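Stistum open day, Brasness, 7th November

The afternoon was given over to cloth handling with the Zarkar hand-held grippers. Visitors could try them in groups of 4, with 8 minutes per group. Sessions logged: 143.

Cloth, held at both ends

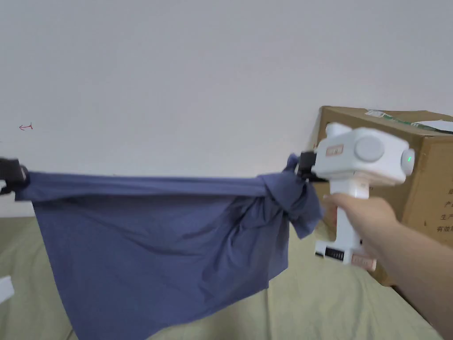
Thin fabrics were the harder material for most groups. Grip too far in from the corner and the cloth bunches at the jaw; the top edge can still be pulled fairly straight.

Next open day: February, same building.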